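Gokham

Gokham lines up the video and the trigger readings from a hand-held gripper, so that a policy trained on them doesn't learn to close its fingers before it gets to the cup. Truvau, the tool it replaces, did this by trusting both clocks. We no longer do.

Version 4, 8/12/21. Tested on the Strickland recordings and very little else.

Input is one folder per take, with one video and one trigger log. Names with spaces in them will be rejected, and rightly so.

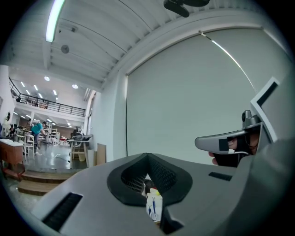 Takes longer than 1,000 frames are split before alignment and joined again afterwards. The join is the part that used to lose frames. It now loses them with a warning.

Settings worth touching:
offset: 12 frames by default. Try 14 if the gripper seems to be reading your mind.
smooth: off. Turning it on makes the plots prettier and the grasps worse.

Known problems: the pose step drifts when the view is mostly blank wall. A fix has been in the Lestevwood branch since April, where it is very comfortable.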